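3.2 Getting sheets to people, and getting answers back

I should say up front that I didn't set out to study bedding. My first plan was a study of sleep and room temperature, and I had the loggers ordered and everything. Then I started reading the open comments from our pilot survey, and page after page was people complaining about their fitted sheets. They don't stay on. They wrinkle. The corner by the wall pops off at 3 a.m. and you wake up with your cheek on bare mattress. So I changed the topic, and I've never regretted it (my advisor took a little longer to come around).

We mailed the long questionnaire to 2,184 households across the three towns in the Killholm area, and 1,660 came back filled out well enough to use. I was thrilled with that. The earlier mailing on window coverings did much worse, and I think the difference is simply that people have strong feelings about sheets and not so many about blinds. Households that skipped the mattress depth question were kept in, and I've marked them separately in the tables, where their answers look a lot like everybody else's.

The question I care about most in this section is what I've been calling "slack," meaning the loose fabric left over once a sheet is on the bed. Slack is a funny thing to ask about. Most people don't have a word for it, so we gave them a scale from 1 to 5, where 1 was "tight as a drum" and 5 was "more sheet than bed." We also told them that creases and slack are two different things. A sheet straight out of the package can be creased all over and still fit tightly, and an old, soft one can look pretty smooth in the middle while all the extra has traveled to one side. Figure 4 has both on one bed: long, shallow creases on the top, and a loose ridge of fabric bunched up where the mattress meets the wall.

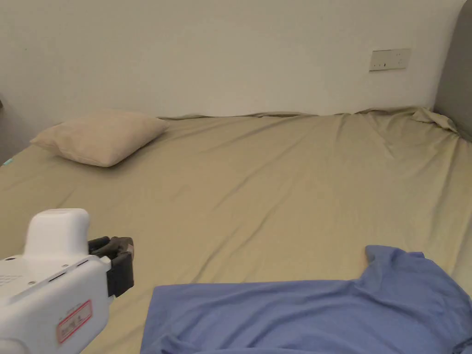

Figure 4. Fitted sheet with diagonal creasing and fabric gathered along the wall side, heaviest toward the headboard end.

The wall side matters a lot more than I expected. When a bed is pushed up against a wall, you can't walk around it, so you end up kneeling on the mattress and stuffing the far edge down with your fingertips. You're also sitting on the very fabric you're trying to pull! People in our survey with a bed against the wall gave higher slack scores than people who could reach both sides, and that held up whether they'd bought a cheap sheet or a nice one. I checked it by mattress size too, and the gap was widest for the bigger beds, as anyone who has tried to make one from a single side would guess.

Fabric was messier. We asked people to copy the fiber content off the tag, and a good number of them had cut the tag off. Of the ones who could tell us, the folks with 100 percent cotton sheets complained more about wrinkles, and the folks with blends complained more about sheets creeping up at the corners. I'd be careful with this one. Blends in our sample tended to be older, and elastic gets tired, so age could be doing most of the work. The Royer study had the same problem and handled it by only looking at new sheets, but then you lose the part of a sheet's life when most of the trouble happens, and I wasn't willing to do that.

Pocket depth I can say more about. The Bratar sizing guide, which we used for coding, sorts pockets into shallow, standard and deep. A deep pocket on a thin mattress leaves extra fabric with nowhere to go, and the owners knew it. Several wrote in the margins that they fold the extra under, or safety-pin it, or just "let it be lumpy." A shallow pocket on a thick mattress gives you the opposite misery, with the corner letting go as soon as you roll over. Both groups scored low on overall satisfaction, and I couldn't separate them statistically no matter how I cut it. The full breakdown is in Table 6, with the Grurus satisfaction items listed underneath in their original wording.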